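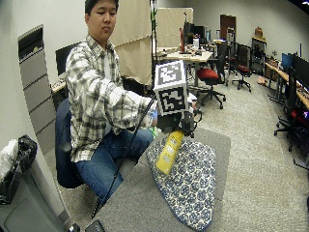 3.2 Seated pressing and the small board

Most household guides assume that ironing is done standing, at a full-length board set near hip height. In the Redasberg interviews this was the less common arrangement. People who pressed one or two garments at a time tended to use a short padded board laid flat on a table, and many of them sat down to do it. Buschmann's earlier work on linen rooms treats the tabletop board as a travel item, but our respondents kept theirs out all year.

The shape of the board matters more when the user is seated (Figure 4). A curved, narrowing end takes a shoulder or the top of a sleeve, while the broad end supports a shirt front. On a flat table the garment cannot hang freely below the board, so the cloth has to be lifted and turned more often. Respondents in Lonen described folding the spare fabric toward themselves and working from the far side inward.

Covers were nearly always patterned. Dense prints hide scorch marks and water stains, and several people said they had chosen one for that reason. A dark border was also liked, as it shows where the padding stops. Plain covers were replaced sooner, in one household after 2 months.

Figure 4. Padded tabletop board with a blue and cream patterned cover and dark blue border, on a gray table.

Table height was the main source of complaint. Chairs with a fixed seat left some users reaching upward, and 37 of the 90 respondents put a cushion on the seat before starting. We return to seat height in Section 3.4.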